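Do we need a play kitchen to play kitchens?

I've now read enough toy advice to know I'm doing it wrong. The Clalia newsletter, which I signed up for in a weak moment in March, wants me to "curate a culinary play invitation". The Cestley catalogue wants me to buy a cupboard for the invitation to live in. My sister wants me to get rid of half of it, whichever half, and she has a point that I'm going to ignore for the rest of this post.

The question that set me off was a simple one. Do kids need the big standing kitchen, with the pretend sink and the pretend fridge, or will a table do? The one I'd been eyeing off cost 900 dollars. For that money I'd expect the tap to run. 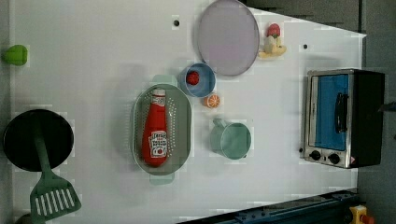
Pretend cooking seems to me to be mostly about carrying things from one spot to another. I've watched a lot of it at close range, usually while trying to drink a coffee, and very little cooking goes on. Things get put in other things. So I wasn't bothered to find the ketchup having a lie-down in the colander, and I doubt anybody under five would be either. A strawberry gets its own blue bowl. The orange slice gets no crockery at all. The toaster oven has a little warning sticker down by the knobs, and I'd love to know who they think is reading it.

What I'm less sure about is the idea that every bit of this has to be beautiful. Clalia is very firm on colour. Muted greens, dusty blues, nothing that shouts. I've noticed the plates and bowls have gone that way everywhere, all sage and lavender, as though toddlers had been writing in to complain about primary red. I don't mind it. I do mind being told it's calming. I've seen a child lose the plot completely over a very calming plate.

Then there's the rotation people. Put 12 items out, they say, pack the rest away, and swap them each week. I tried it with a Laizer storage tub. By the second swap I couldn't remember what was in the tub, and neither could the kids, which was apparently the aim, but they also didn't care when any of it came back. I got a big "ta-da" ready for the return of the wooden toast and everyone kept on with what they were doing. 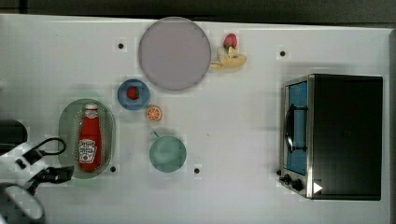

Idalina Carvalho

A word on the table versus kitchen business, as that's what I said I'd write about. I reckon the table wins, and I say that as someone who wanted the kitchen. On a table you can come at it from any side. Two kids can stand across from each other and argue about the mug. With a standing kitchen there's one front, one good burner, and whoever gets there first has elbows.

A white top is a mixed blessing, mind you. Everything shows up well on it, the teal mug and the red bottle especially, and so will texta. I've got a white table of my own and I've scrubbed purple off it with methylated spirits, baking soda, and something in a spray bottle from Triveo that promised 1,000 uses. I found one, and it wasn't getting purple off a table.

The appliance is where I waver. I was all set to say skip it. A cardboard box makes a perfectly good oven, and I've made a few, with bottle tops for knobs and a flap that comes off by lunch. But a door that opens is a powerful thing. If you're buying one grown-up looking item, I'd grudgingly make it the toaster oven, and I'd check the knobs turn before handing over any cash.

I'd skip the fake tins. I'd skip anything that beeps. I'd skip the cutting fruit with the velcro too, once the velcro fills up with carpet, and it will.
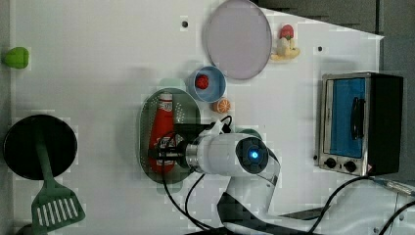
What I'd pay for, and what I wouldn't

A frying pan, yes. A proper flat one with some size to it. The tiny ones in the boxed sets don't hold so much as an egg, and the pan is what the whole game hangs on. A spatula, yes, and slotted if you can get it, on no evidence except that I like them slotted. Our last one was 11 dollars and has outlived a scooter.

A colander I'd have called a waste of money a year ago. I've changed my mind, only because it's a tray, a bed, a hat and a boat before it's ever a colander. Get the oval sort if there's a choice.

Plates, one big one. You don't need a set for six. The strawberry-and-banana arrangement beside the big plate would be dessert, I suppose, and I wouldn't fancy it.

As for food that looks like the brand in your own fridge, I go back and forth. Part of me thinks it's a bit cheeky, getting the logos in that early. But kids like what they recognise, and I'd sooner have a ketchup bottle that looks as if a person sat down and sewed it than another bag of shiny pretend nuggets. The letters on a stitched label never come out quite even. I can live with that. My own handwriting is worse.

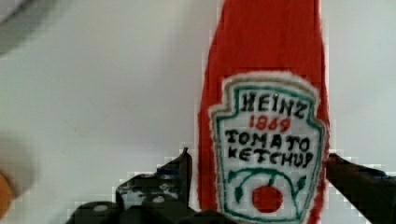
One reader wrote to me after the storage post to say that handmade play food is all very well until someone sucks on it, and that she'd gone back to things she could wipe down with a cloth. I can't argue with her. I've sniffed a few soft toys I wish I hadn't. Her rule is that anything that can't survive the sink doesn't get to be food, and she reckons it cut her collection in half without any tubs or rotating.

So that's one more vote for my sister's half. I'm still not buying the 900 dollar kitchen. If Cestley puts it on sale I'll look at it, and I'll probably measure the wall, but that's all I'm admitting to.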